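**Clamcombe Practice for Robotic Suture Trials** is a set of working rules for recording knot tying and stitching by robotic instruments on practice pads. It was drafted at Clamcombe and later taken up by the Fledura laboratory. The current text has 19 clauses.

## Scope

The rules cover two-instrument work on a marked pad with a single thread. Live tissue is excluded. Each trial is logged from first grip to final release, and both jaw pairs must stay in view while the thread is being passed.
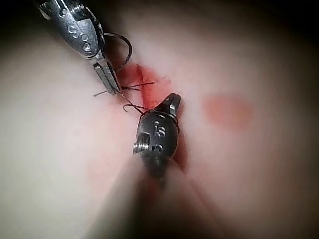 Grip force is set before the trial and is not changed during it. A thread that has been pinched by the jaws more than once at the same point is noted in the log – crushed fibers lower knot strength. Instruments are retired after 1,000 logged grips.

## Marking and contact

Clause 7 requires a red line on the pad as the target for the stitch. Stray color elsewhere on the pad is allowed if the line can still be told apart from it. Contact between opposing jaws is permitted during a handoff, but must be logged.

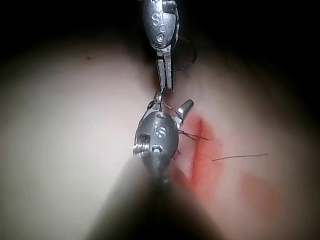 Barajas objected that the contact rule is too loose, and asked for a time limit on each handoff. The June revision left the clause as it was and added an optional field for contact time.

## Use

Fledura has filed 892 trials under the rules, of which 207 were rejected for missing log entries. The Wurorcombe variant drops the retirement limit and relies on jaw inspection before each session.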